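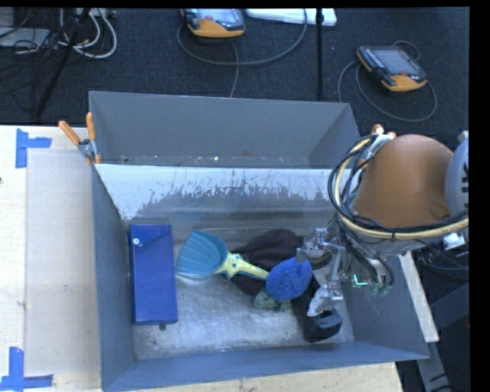

Rasby Bin Picking Set: data card

Summary
The Rasby set holds 979 episodes of a single robot arm picking household items from a two-compartment metal bin. It was prepared by the Driswood laboratory for training and testing grasp policies. Questions should be sent to Anca Lazăr, who maintains the set.

Contents
Each episode contains the fixed camera video, joint positions, gripper opening and a text label naming the target item. Of the episodes, 856 are supplied for training. The remainder are held back for testing and must not be used to tune a model.

Collection
Two operators guided the arm by hand controller. Items were placed together in the front compartment and moved one at a time to the rear. An episode ends when the item is released or after 45 seconds. The items include soft, ridged and hollow objects, among them a cloth, a scrubber, a toy-like scoop and a blue case with a flap. The bin is clamped and tape marks are fixed to the tabletop.

Labels
Emanuel Iordache checked all labels against the video. Failed grasps are kept and carry the value 0 in the outcome field.

Known limits
Reflections from the worn metal floor vary between sessions. The arm and its cables often hide the right side of the bin. Depth data is not supplied.

Changes
January: duplicate episodes removed, item names made consistent.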